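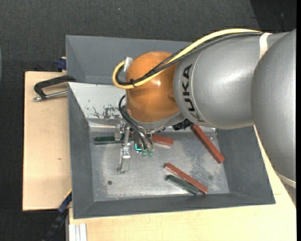
Chapter 3
Sorting Things Out: How We Put Objects in Groups

When I was in second grade I had a shoebox full of buttons, and I spent one whole rainy afternoon in October trying to put them in order. First I went by color. Then I found a striped one, got mad, dumped everything out and started over by size. My aunt walked through, looked at the floor and asked why I didn't just go by the number of holes. I'd never even thought of that!

I tell this story because the whole chapter is sitting inside it. A group is something we make. The buttons didn't change at all between my first try and my third, but the piles sure did, and each set of piles was good for answering a different kind of question (try finding a match for a missing coat button when your piles go by color only).

We'll start small, with 2 rules and a handful of shapes. After that we move on to the Mikkelsen seed list, which has 912 entries and was sorted once by a farmer and once by a cook. You'll see that they agreed on very little - the farmer put peas next to clover, and the cook put them next to carrots. I love that list, and I'll come back to it more than I probably should.

Words to watch for: attribute, category, overlap, leftover.

Before you read on, grab a pencil and try this. Write down ten things in your kitchen. Split them into groups any way you like, then cover up your labels and hand the page to a friend. Can they guess your rule? Mine guessed "stuff you never wash," and I'd been going for "things with handles."

Keep your page. We'll need it again in Section 3.2, when we talk about what to do with the leftovers.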